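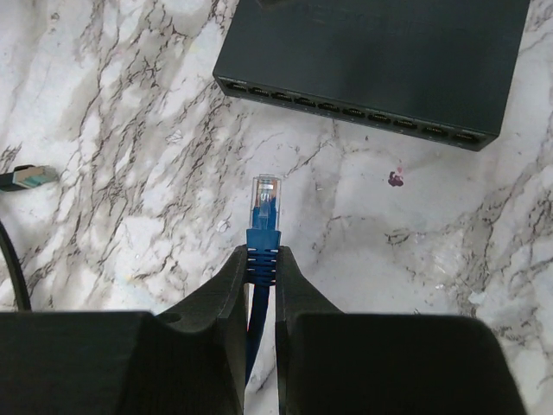
A gripper holding a blue network cable in front of the switch. Photo: Miklós Tóth

The fault that did not look like a fault

In June our cable robot at Iltico reported 200 insertions and 200 successes. I believed this number for two days. Then Jairo Huaranga pulled gently on the cables with his fingers, and 55 of them came out of the switch.

The plugs had gone in far enough for the robot to feel resistance, but the locking tab had not caught. The software, which we call Vulgate, took resistance as proof. It opened the fingers, wrote "done" in the log and went for the next cable.

My colleague Crescencio Bermúdez says this is a small matter, a threshold to be adjusted. I respect him, but I do not agree. A robot which stops with an error costs us ten minutes. A robot which reports success wrongly can cost a customer a whole night, when some door lock or alarm loses its connection and the technician trusts the log more than the cable.

For me the mistake was ours, and it was made in a meeting. We decided to measure speed first and to add the pull test later. A pull test is simple: after the insertion, keep hold of the boot, move back one millimetre, and see if the force rises. Any apprentice electrician does it without thinking. We left it out to save time on each cable — I voted for this too.

Now the test is in. The robot is slower, and it reports more failures than before. Some people in the sales office are unhappy about these failures. I would ask them to read the June log again, all 200 lines of it, and tell me which machine they prefer to sell.

Eusebio Villanueva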